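Keeping pale worktops and table tops in order

Pale finishes show tea, turmeric and pan marks sooner than dark ones, but they also show dust less. The notes below apply to laminate, painted board and solid composite. Marble and limestone need separate treatment and no acid of any kind.

Routine cleaning

Mix one teaspoon of washing-up liquid into 1000 ml of warm water. Wring the cloth until it no longer drips. Work from the back edge towards the front, then go over the same area with a second cloth and plain water. Soap film left to dry turns a white top slightly grey and holds on to the next lot of grease. Dry with a flat cotton towel. Terry towelling leaves lint.

Water for the second cloth should be no hotter than 38 °C if the top has glued edging.

Checking for film and scratches

Switch off the ceiling light and hold a torch almost level with the surface. Film shows as a dull patch with a soft outline and will wipe off. A scratch shows as a thin line that stays in the same place after wiping. Shade from objects nearby can pass for a stain on a light top, so move the lamp before reaching for a stronger cleaner. 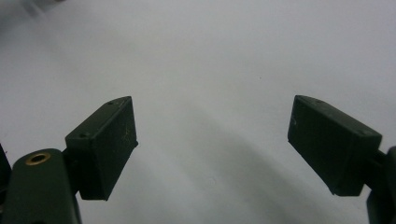 Pale grey-white surface.

Stains

Tea and coffee: bicarbonate of soda and water mixed to a thick paste. Leave it for six minutes and lift it off with a damp cloth. Do not scrub.

Turmeric and curry: wash first, then leave the top in daylight for a day or two. The yellow usually fades. Philomena Quinlan wrote in to recommend lemon juice, and it does work on laminate, but keep it off any joint.

Ballpoint: surgical spirit on a cotton bud, rolled over the line. Test painted board on the underside first.

Black marks from pans: cream cleaner on a soft cloth, light pressure, rinsed twice. On a gloss finish use the bicarbonate paste instead. Cream cleaner dulls gloss.

Edges and joints

Run a fingernail along the front edging twice a year. If it catches, the strip has begun to lift. Clean out the gap with a dry toothbrush, run in a thin line of contact adhesive, wait the time given on the tube and press the strip down with a block wrapped in cloth. Masking tape will hold it overnight.

Silicone at the wall should be cut out and renewed when it blackens. Bleach only lightens the top layer.

Cloths

Keep one colour for worktops and another for floors. Wash both at 60 °C without fabric conditioner, which coats the fibres and causes smears.

Notes compiled by Teresa Foley. Last revised March 31, 2020.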